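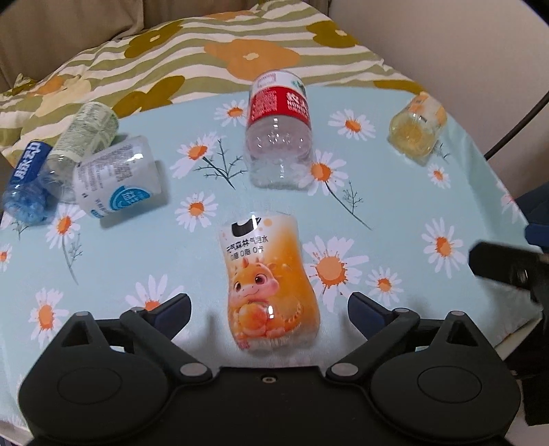
One of our readers wrote in afterwards to say she had expected something much grander from a robotics open day, and had come home talking about nothing but bottles. Several other replies to the October mailing said much the same, so it seems only fair to give the Huvstead visit a proper write-up for those who couldn't get a seat on the coach.

We left a little later than planned (the usual muddle over who was meeting at which end of the car park) and got to Drernodcombe with just enough time for a cup of tea before the first session. The workshop is on the upper floor of the old Huvstead building, and I'm glad to report that the lift is working again, which it was not on our spring outing. The team there had gone to a great deal of trouble to make us welcome, with chairs put out, large-print notes and a very good lemon cake.

The morning belonged to bottles. It sounds a small thing, I know, to pick up a plastic drinks bottle, and most of us do it without a thought, but a clear one on a patterned cloth is a real test for a machine. It has to tell where the plastic ends and the daisies begin, and if the bottle is lying on its side it may well roll as soon as it is touched. The team use ordinary drinks bottles of all shapes for this, a sparkling water with a baby dragon hugging a peach among them – I was rather taken with him, and I wasn't the only one!

What I hadn't understood before is how much of the teaching is done by hand. A person holds the gripper, with its two black fingers, and does the job over and over while a camera on the tool records it. The software they use is called Tekleab, and it had 613 of these recordings in its library when we visited. Of those, 224 were of bottles, and the rest were cups, cloths and packets. Our guide told us that the fumbled attempts are kept along with the good ones, and I found that rather comforting.

After the talk we were let loose to try for ourselves, 3 at a time. The grip is lighter than it looks, and the knack is to come in slowly with the fingers wide open and not squeeze too soon. I squeezed too soon. Between us we managed 59 recordings before lunch, and they have promised to let us know whether any of them were of use.

The afternoon was given over to Plevetti, the sorting project that all this is meant to feed into one day. It is still at the drawing stage, so there was more to hear than to see, but the questions went on well past the time we had been given, and the coach driver was very patient with us.

Huvstead hope to hold another open day in the spring, and places will go to those who missed out this time. Please put your name on the list by the noticeboard, and do say if you would need a seat near the front of the coach.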